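Chapter 7
Learning from Demonstration: When the Object Won't Hold Still

Picture a coffee mug. You can describe where it is with six numbers, three for position and three for the way it's turned, and once you have those six numbers you know everything a robot needs in order to reach for the handle. Most of the methods in Chapters 4 through 6 lean on that fact. They work beautifully on mugs, blocks, bolts and boxes.

Now picture a piece of string. How many numbers does it take? You could mark points along its length and write down where each one sits, but how many points are enough? What if the string crosses over itself? What if there are several strings, and you can't tell which end belongs to which? We have left the world of rigid objects, and I think this is where manipulation gets really exciting!

This chapter is about teaching two arms to deal with that kind of material by showing them how. The idea is old and simple. A person drives the arms through a task, the system records what the cameras saw and what the joints did, and a neural network learns to produce the next motion from the current view. No one writes down a model of the string. No one has to decide how many points it has. The person's hands already know what to do with a tangle, and we try to get some of that knowledge into the network.

Our running example is the Guvura study, a sorting task in which two arms work on a loose pile of bands and strings. The people running it used a fixed view of the workspace along with the joint readings from both arms, and they collected 3,000 demonstrations. We'll come back to this study in nearly every section, partly for its results and partly for its mistakes, which are very good ones to learn from.

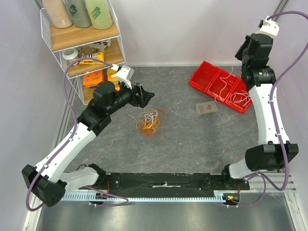
Two arms matter more than you might guess. Try pulling one rubber band out of a knot with a single hand and the whole knot comes along for the ride. Your other hand solves this without being asked – it pins the pile, or pinches the strand next door, and the band slides free. In a two-arm policy, that kind of teamwork has to show up in the data. If the demonstrator always holds with the left and pulls with the right, the network will learn exactly that, and it will struggle when the pile is easier to hold from the other side.

There is a second difficulty, and it shaped the whole method. Give the same tangle to the same person twice and you'll get two different solutions. Both are fine. But a network trained to predict one motion for each view will tend to average them, and the average of "go left around the loop" and "go right around the loop" is "go straight into the loop." You can watch this happen in the exercises at the end of Section 7.3, and I hope you do, since it's a lovely way to see a loss function misbehave.

The fix is to let the network represent several good answers and commit to one. Section 7.4 presents the Trinari policy, which predicts a short run of future motions at once and samples among the possible plans before moving. On tangles kept out of training, it finished the Guvura task in 87 percent of trials. We'll take that figure apart with care. What counted as finished? Who chose the tangles? How many of the failures came from vision, and how many from a gripper closing on nothing?

Section 7.5 turns to the Gajewski test, a way of checking whether a policy is reacting to what it sees or just replaying a familiar motion. The trick is to disturb the pile halfway through and look at what changes in the next few predicted steps. It costs almost nothing to run, and it has humbled plenty of impressive demos.

You'll need the material on camera calibration from Chapter 3 and the basics of supervised learning from Appendix B. The programming exercises use the Felside simulator, which handles soft strands well enough for our purposes, though its strands are a little more slippery than the ones in your desk drawer. If you have rubber bands nearby, go and get a handful before you read on. Tangle them, pull one out slowly, and pay attention to what your second hand is doing.

7.1 What a Demonstration Records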